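Ticket 1904: Red block from toddler set, cannot match the animal side

Status: Closed
Product: Trusano embossed block set
Opened: 23/11/2018 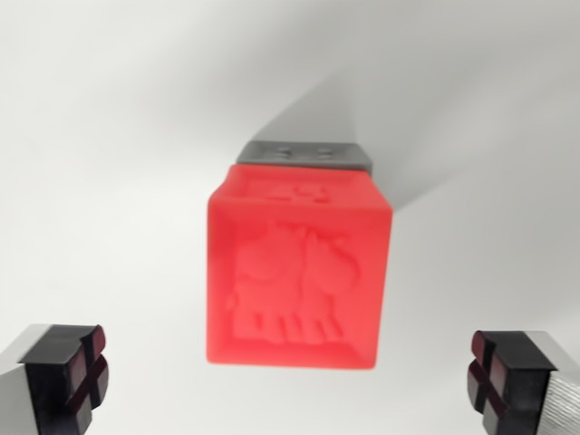 Attachment 1. Red block, animal side facing front.

Customer message

I bought a Trusano block set secondhand from the Brestham toy exchange. It came in a cloth bag with no box and no leaflet. I am trying to sort out which blocks belong to it, as the bag also had pieces from another set mixed in. The red one has a raised animal on the side and I can't find it on your picture chart. The chart shows one animal per block and mine looks like it could be two. There is something raised on the top as well, maybe a letter. Is it one of yours, and if so, which animal is it? I also want to know how to clean it. There is old grime in the grooves and my daughter still puts everything in her mouth.

Support, first reply

Thank you for the photo. We can see the raised figure on the front, with a head on the right and the snout pointing right. It could be a horse, a cow or a giraffe. The rounded shape on the left may be a second animal. The picture is too soft for us to make out the eyes or the shape on the top side, so we can't match it to the chart from this alone.

Please try the following:

1. Lay a sheet of thin white paper over the animal side and rub it lightly with the flat of a dark crayon. The raised lines will come through.
2. Do the same for the top, then for the other sides.
3. Mark each rubbing so we know which side it came from.
4. Measure one edge of the block in millimeters. Measure across the middle of a side, away from the rounded corners.
5. Look for small print along the bottom of any side. A flashlight held low and to one side helps.

Customer message

Rubbings done and sent by mail, as I have no scanner. The block measures 42 mm. I found small raised print on the bottom but can only read the first part, which says JOR. The top is a letter G, I am fairly sure now. On the animal side the crayon shows two animals, one standing partly in front of the other. The one on the right has a long neck. The stripes at the bottom are legs.

I measured a blue block from the same bag for comparison and that one is 3 mm smaller. They don't sit flush when stacked, and the tower leans once you get up a few.

Support, second reply

The rubbings arrived today and they are very clear. Your red block is from the Jorkau farm and zoo series, which was sold before the Trusano set and is not on the Trusano chart. In that series most letters have a pair of animals. G is a giraffe with a goat beside it. The goat has short rounded horns, and these are easy to take for ears.

The blue block is the Trusano size. The two series were never meant to stack together, so the leaning is normal and does not mean either block is warped. To sort the rest of the bag:

- Pick one block you are sure of and use it as the gauge.
- Stand each block next to it on a flat table and run a finger across both tops. A step means the other series.
- Don't sort by color. Both series have red, blue and yellow.

For cleaning:

- Use warm water and dish soap, and a soft toothbrush for the grooves. Brush along the raised lines.
- Let the block soak for 60 minutes first if the grime is old.
- Do not use bleach, acetone or the dishwasher. Heat can pull the sides in slightly, and then the sizes get hard to tell apart.
- Rinse and leave it on a towel overnight.
- Shake the block next to your ear when it is dry. If you hear water inside, there is a crack along a seam, and it should not go back to a child who mouths toys.

Customer message

Sorted the whole bag on the kitchen table. More than half are Jorkau, which I did not expect. The red one came clean with the toothbrush, and no water inside. One yellow block sloshes, so I have thrown that one out. Is there a chart for the Jorkau series, and can I still get single blocks? I am missing the D and would need a new yellow.

Support, third reply

The Jorkau chart has been mailed to you along with your rubbings. We no longer hold single Jorkau blocks. Ondrejka, our parts dealer, still gets mixed lots from time to time, usually after the spring returns in May. Ask for the block by letter and edge length — the letter alone will get you either series.

Closed at customer's request.

Internal note: add edge length to the intake form for block questions. The old Jorkau chart should also go on the parts page next to the Trusano one.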